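双臂工作台保养记：从一根松掉的线说起

拖了好久的一篇，终于坐下来写了。上次写完选型那篇以后，陆陆续续收到不少留言，问得最多的都是“搭起来之后呢，平时怎么伺候它”。我想想也是，装机那几天大家都有热情，拍照、发朋友圈、半夜不睡觉也要让它动一下，可后面几个月的日子才是真的日子。所以这一篇就讲保养，讲我们这台双臂工作台这阵子都出过什么毛病，我又是怎么一点一点把它哄好的。会有点啰嗦，泡杯茶慢慢看吧。

先交代一下背景。工作台我们管它叫 Dumunell，名字是 Unnur Vestergaard 起的，问她什么意思，她说没什么意思，念着顺口。两条黑色的小臂，一左一右，底座固定在台子靠前的位置，外面一圈铝型材框子，框子里挂了墙板。平时让它做的都是桌面上的小活儿：把散着的小东西捡起来，放进碗里，或者反过来，从碗里拿出来摆好。听着简单，可是小东西最磨人，差一两毫米就夹空，所以这台机器有没有保养好，一干活就看得出来。

三月份的时候它开始闹脾气。左臂抬到一半会顿一下，很轻，像人打了个嗝，然后接着走。起初我没当回事，以为是程序里两个点之间速度没接好，还改了半天参数。改完好了一天，第二天又来了，而且顿得更勤。后来干脆在半路上停住，报通讯超时。我那时候心里一沉，想着完了，怕是关节里的电机要换，连 Jurari 那边的备件单都打开看了。

幸好没急着下单。Karthik Sivakumar 那天正好过来吃饭（他住得近，我们常常这样蹭来蹭去），饭还没吃完就被我拉到台子边上。他也不看屏幕，就把手搭在左臂肘部那圈线上，让我慢慢转关节。转到某个角度，他轻轻一拨，报错；松开，又好了。就是线！插头根部的一根芯已经快断了，手臂一弯，线被扯紧，就接触不良。我对着参数折腾了那么久，他用手指头几分钟就找出来了，真是又高兴又不好意思。

换线本身不难，难的是怎么让它下次别再这样。原来我图整齐，把线贴着臂身扎得紧紧的，看着特别利落，可是关节一弯，多出来的那一截长度没地方来，全压在插头上。现在我的做法是肘部留一个大弧，让它往外鼓出来，手臂伸到最远和收到最紧的时候各看一眼，伸到头弧不会绷直，收回来也不会挂到别的东西，这样才算合格。不好看就不好看吧，能安安稳稳干活就行。扎带也换成了魔术贴，以后要拆也方便，不用拿剪刀在线旁边战战兢兢地剪。

线弄好以后，我索性把整台机器从头到脚过了一遍，顺手定了个规矩，写在本子上，每次照着做。给大家抄一份：

开机之前，先用手推一推两边的底座。安装板上的螺丝是会自己松的，尤其是左边那块，上面还立着柱子，力臂长，晃得厉害。我用油漆笔在螺丝头和板子上画了一道线，哪颗转了一眼就知道。

然后看夹爪。指面上容易沾灰，沾了灰就滑，夹U盘那种光溜溜的外壳最明显。用无尘布蘸一点点酒精擦，擦完晾一会儿再开工。别倒太多，我有一次手一抖倒了小半盖，顺着缝往里流，吓得我赶紧断电，用纸巾吸了好半天。

再看电源和控制模块。它们都挂在台子下面，平时看不见，最容易忘。线头要一根一根轻轻拽一下，拽得动的就重新压。台面下那块带孔的盖板也要记得吸一吸灰，堵上了里面就闷。

最后回零。两条臂分别走到零位，用定位销插一下，插得进去就行，插不进去就重新标定。我标定用的是编码器读数，左臂第二关节换线之前零位在 1334，换完再看成了 1373，差了 39。别小看这点差别，传到夹爪那头，刚好就是夹得着和夹不着的区别。我把新旧两个数都记下来了，往后要是再漂，至少知道它是从哪里漂起的。

说到记数，我给每条臂都建了一个运行本。到现在左臂跑满 2000 个循环就停下来检查一次，右臂也跟着一起。Karthik 觉得我太小心，他自己那台是坏了才修。可是我这个人心里放不住事，宁可多擦几遍，也不愿意做到一半它突然给我撂挑子。各人脾气不同，机器大概也跟主人像吧。

标定完就是试跑，这是我最喜欢的一步。我会从抽屉里抓一把U盘撒在台面上，颜色越杂越好，旁边放个白色的方碗，有时候把车钥匙之类的也丢进去凑热闹，看它分不分得清。文件架、笔筒这些平常桌上会有的东西也都摆着，让它学会绕着走。我觉得这样比摆一张干干净净的台子有意思得多，毕竟谁家的桌子是空的呢？

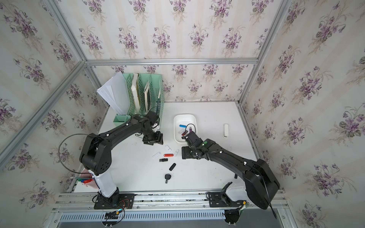

试跑的时候我不看它做得快不快，我看的是两条臂会不会互相碍事。两边都往中间伸，工作范围有一大块是重叠的，一边探进碗里的时候，另一边要么在外面等着，要么高高地让开。换线以后因为左臂多了那个弧，我把它的避让距离也往外放了一点。第一轮跑得很慢，我的手就放在急停上面，心跳得比机器还响。跑了几轮没事，才敢慢慢把速度提上去。

还有墙板。好几个人问我为什么贴那种紫色小碎花的墙纸，说看着像外婆家。哈哈，我就是喜欢呀！墙纸是在 Groltotbridge 一家快要关门的小店里淘到的尾货，浅浅的条纹底，一簇一簇的紫罗兰，老板还多送了我一截。保养上也有讲究：墙纸的边角要贴平，翘起来的地方会在臂动的时候跟着抖，影子也会晃，相机那边的识别就容易受影响。我用的是可移除的双面胶，沿着型材压一遍，隔几个星期再摸一圈，哪里鼓了就按回去。

型材的角码也一样要紧。框子要是歪了，相机支架就跟着歪，到时候你以为是手臂不准，其实是眼睛不准。我吃过这个亏，标定了两遍都对不上，最后发现是右后角那颗螺丝没拧到底，前前后后浪费了一个下午。现在我先查框子，再查相机，最后才去碰手臂，顺序固定下来，心里就不慌了。

费用顺便说一句，总有人问。这一轮下来，线材、魔术贴、无尘布、一套新的内六角扳手，一共花了 448 块，大头是扳手。旧的那套已经被我拧得圆头圆脑，早该换了。线是从 Blöndal 订的，柔性的那种，比普通线贵一截，但是弯起来手感完全不同，软软的，我挺满意。

还没解决的也有一件：右臂肩膀那里，低速转的时候有一点点沙沙声，位置都准，温度也正常，就是听着让人惦记。Unnur 说是我耳朵太尖，可我每次关灯之前还是要凑过去听一听。打算下回满循环检查的时候把外壳打开，看看是不是油脂干了。要是有朋友遇到过类似的声音，麻烦在留言里告诉我，用的什么油脂也请一并写上，我先谢谢啦。

写于 2019年5月9日，茶已经续了三遍。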